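Reopening week in Prollalport

The covered market opened again this month, at 40 percent of its stalls. I went down at 6 in the morning to see how it would work, and mostly it worked fine. One door in, one door out, hand gel at both. Mughal, the lunch counter by the north gate, is back to takeout only, with the chairs still stacked inside.

The town put out its recovery plan the same week. It runs to 97 pages and I read most of it. Small shops can put off their license fee for 14 weeks, and stall rents stay frozen until December. What I couldn't find was anything for people who sell from home. A lot of us started doing that when the market shut, and we pay fees too.

Wuvwood has called its workers back on split shifts, so the buses are busy again before lunch. Devex is still keeping its office staff at home – no return date given. That matters more than it sounds, as half the cafes on the hill lived off those desks.

My own week was quiet. I filled in the fee form twice, the first one having gone to the wrong office, and did some jobs in the house.

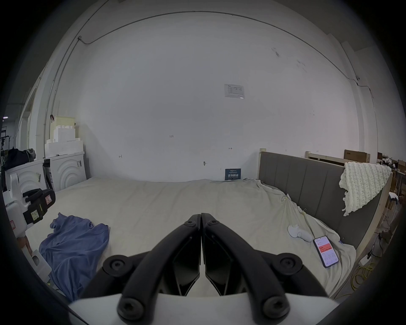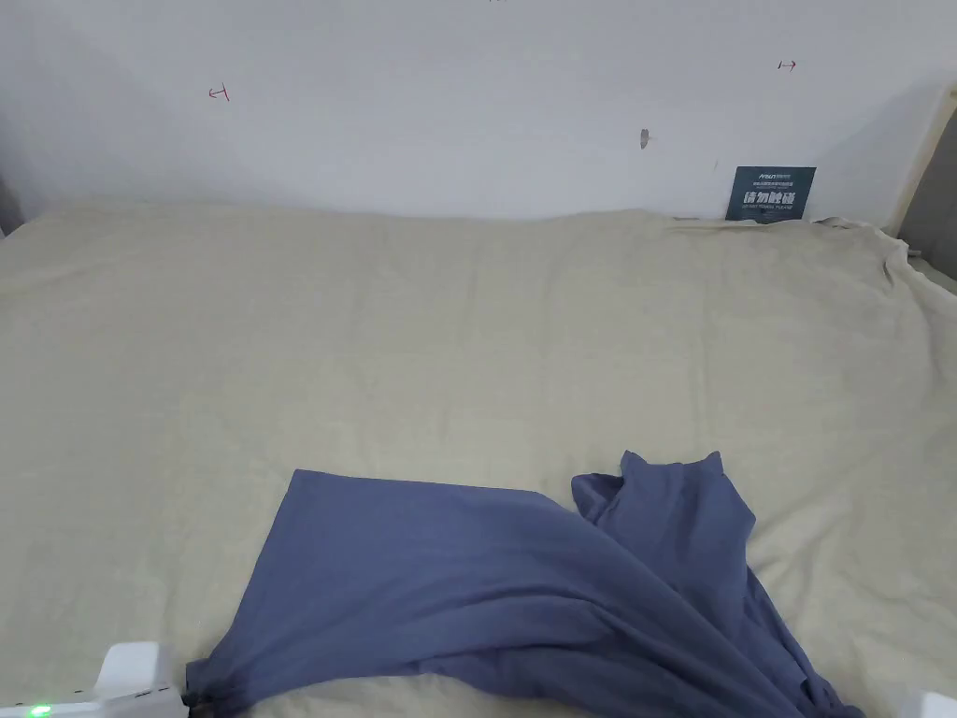
What I'm watching next

The night buses are due for a decision before the schools go back to full days. If they stay cut, the evening market can't open, whatever the plan says. I'll post the new timetable when I have it.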